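Kitchen worktop

A kitchen worktop (also called a countertop, counter or benchtop) is a flat, horizontal surface fixed at working height in a kitchen. It is normally placed over base cabinets and is used for preparing food, for putting down dishes and for holding small appliances. The name changes with the country. In Australia and New Zealand the usual word is benchtop, in Canada and the United States it is countertop, and in Britain it is worktop.

The worktop is one of the parts of the kitchen which receive the most wear. For this reason the choice of material is discussed more than the choice of almost any other part, and there is a large trade in materials which imitate stone or timber at lower price.
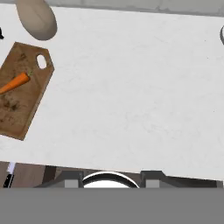 Written by the Naidoo Household Encyclopedia editors
Last revised: September
Category: Home and building > Kitchen

History

In older houses of Europe the kitchen had no worktop in the modern meaning. Food was prepared on a free table in the middle of the room, and the sink, the stove and the dresser stood separately along the walls. Each of them could have a different height. The table was scrubbed with sand or soda, and after many years its middle became lower than its edges.

The continuous worktop came with the fitted kitchen in the first half of the twentieth century. Designers of that time studied the steps of a person who is cooking, and they proposed to join the sink, the working area and the stove in one line. When the cabinets received one common height, it became possible to lay one surface over all of them. The first surfaces of this kind were of timber, linoleum, tile or metal sheet. Plastic laminate became common after the Second World War and made the continuous worktop affordable for most families.

Natural stone was for a long time used only in pastry rooms and in rich houses. It became more usual in ordinary homes when cutting machines improved and thin slabs could be transported for long distances.

Materials

Marble. Marble is a metamorphic rock formed mostly of calcite. It stays cool to the touch and is liked by people who work with pastry and chocolate. The colour of the veins comes from other minerals which were present in the original limestone. Marble is quite soft for a stone and it reacts with acids, so lemon juice, vinegar or wine can leave a dull mark, which is called etching. Etching is a change in the surface of the stone and it cannot be washed away, but it can be polished by a specialist. A honed (matte) finish shows etching less than a polished one.

Granite. Granite is harder than marble and is much less affected by acids. Many types should be sealed from time to time, as they can absorb oil.

Engineered stone. This material is made from crushed mineral bound with resin. It is even in colour and does not need sealing. Dust from cutting products with a high content of silica is dangerous for the lungs of workers, and in Australia the use of such products has been prohibited. Makers now offer mixtures with little or no crystalline silica.

Laminate. Laminate is a thin decorated sheet glued to a board. It is light, cheap and simple to clean. The weak places are the joints and the front edge, where water can enter the board and make it swell.

Timber. Timber tops are warm and quiet and can be sanded again when they are scratched. They must be oiled regularly, especially near the sink.

Stainless steel. Steel is the normal choice for restaurants. It tolerates heat and strong cleaning products but it scratches easily and it is noisy.

Layouts

The form of the worktop follows the plan of the room. The most simple layout is the straight one, along one wall. The galley layout has two parallel lines with a passage between them. The L-shaped layout uses two walls which meet in a corner, and the U-shaped layout uses three. An island is a separate block that can be reached from all sides. 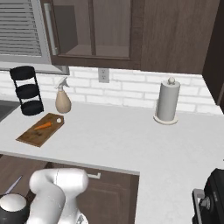
L-shaped worktop with a white brick backsplash and dark brown wall cabinets.

In the L-shaped layout the corner is the most difficult part. The surface there is deep and the back of it is hard to reach, and for stone a joint is often necessary near the corner. Some kitchen makers, among them Koltach, prefer to place this joint to one side of the corner. Others cut it diagonally, like the corner of a picture frame.

Dimensions

Most fitted worktops are 600 millimetres deep or a little more. The usual distance between the worktop and the bottom of the wall cabinets is not less than 500 millimetres. In the Trivano series of kitchens the shortest free working area beside a stove is 400 millimetres, and a passage of 1000 millimetres is recommended in front of the worktop. A single piece of laminate is sold by the same maker in lengths up to 4000 millimetres. Stone slabs are generally shorter, and so a long stone worktop may have one or more joints.

Backsplash

The wall behind the worktop is protected by a backsplash (in Australia: splashback). It can be of tile, brick, glass, steel or the same stone as the top. The line where the two surfaces meet is closed with a flexible sealant, because the cabinets and the wall move slightly with the seasons. Hard grout in this place will usually crack.

Care

For daily cleaning of all materials, warm water with a small quantity of mild soap is enough. Products with acid should be kept away from marble and other stones which contain calcite. Powders which scratch should not be used on laminate or on polished surfaces. Hot pots should be put on a stand.

Sealers for stone, for example Ovetard, are applied with a cloth on a clean and dry surface and the rest is wiped off. To check if a new sealing is needed, a few drops of water are left on the stone for several minutes. If the place becomes darker, the stone is absorbing water and should be sealed again.

See also

Backsplash
Fitted kitchen
Kitchen cabinet
Kitchen island
Marble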